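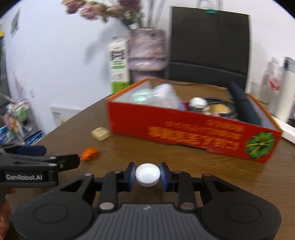
Speaker notes
Regional Tennis Associations Forum, Anadport
Session: Managing the third set – scheduling, rest and player welfare in junior events
Speaker: Joanne Mellor, Competitions Office

Opening (keep short)

Good morning, and thank you to the Anadport association for hosting. The purpose of this session is to report on the scheduling changes introduced at junior tournaments last season and to ask member clubs for their views before the calendar is confirmed in December.

Acknowledge Ashok Nishad and Vilhjálmur Þrastardóttir, who refereed at Purkden and Uvside and kept the match records on which this talk is based.

Slide 1 – Background

Under the former rules, a player in the under-16 draw could be asked to play singles in the morning, a second singles match after lunch and doubles in the evening. All singles matches were played as the best of three full sets. When rain delayed play, referees had little room to move matches to the following day, and the usual result was a late finish under lights.

The association received written complaints from parents and coaches after the summer events. Most concerned the length of the playing day. Several also raised the short notice given for start times.

Slide 2 – What was changed

Minimum rest between singles matches was extended to 2 hours. The clock starts when the score is reported at the referee's desk, so players should be reminded to report promptly.

In consolation draws, the deciding set was replaced by a match tiebreak. Main draw matches kept the full third set.

No junior match may be called to court after 9 p.m. A match already in progress at that time may be finished at the discretion of the referee, with the agreement of both players.

(Pause here. Clubs often ask whether the evening limit applies to doubles. It does.)

Slide 3 – Results from the season

The new rules were in force for 185 matches across the two events. Of these, 28 went to a deciding set or match tiebreak.

Do not overstate these figures. Two tournaments in one season are a small base, and the weather at Uvside was kind. Purkden lost most of an afternoon to rain, and that is the better test. The draw there was still completed on the planned final day, although the doubles semifinals were moved to the indoor courts.

Slide 4 – Views of players and coaches

Shivam Goel, who coaches the Bhatia squad, supported the longer rest period but asked that it be applied to doubles as well. At present a player may leave a long singles match and be called for doubles within the hour. The office accepts that this is a gap in the rules.

Rūta Ozoliņš submitted a different view on behalf of her club. She considers the match tiebreak a poor preparation for senior play, where a player must learn to hold serve late in a third set. Her letter is included in the delegate pack and should be read in full. Several clubs have since written in support of it.

Present both positions evenly. The office has not yet taken a side on this point.

Slide 5 – Proposals for next season

Keep the rest period for singles and add a shorter one between singles and doubles.

Publish the first-round order of play by 6 p.m. on the evening before.

Allow each host club to choose between a match tiebreak and a full third set in the consolation draw, provided the choice is printed on the entry form.

Questions to expect

Court hire. Longer rest periods mean more court hours, and smaller clubs will ask who pays. The reply for now is that the matter is with the finance office and no figure can be given today.

Withdrawals. Some delegates will raise players who retire from the consolation draw to travel home early. The present penalty stands and is not part of this review.

Closing

Response forms are on the tables at the back of the hall. Clubs may also reply by letter to the Competitions Office before the end of November. Hand over to the chair for the session on line umpire training.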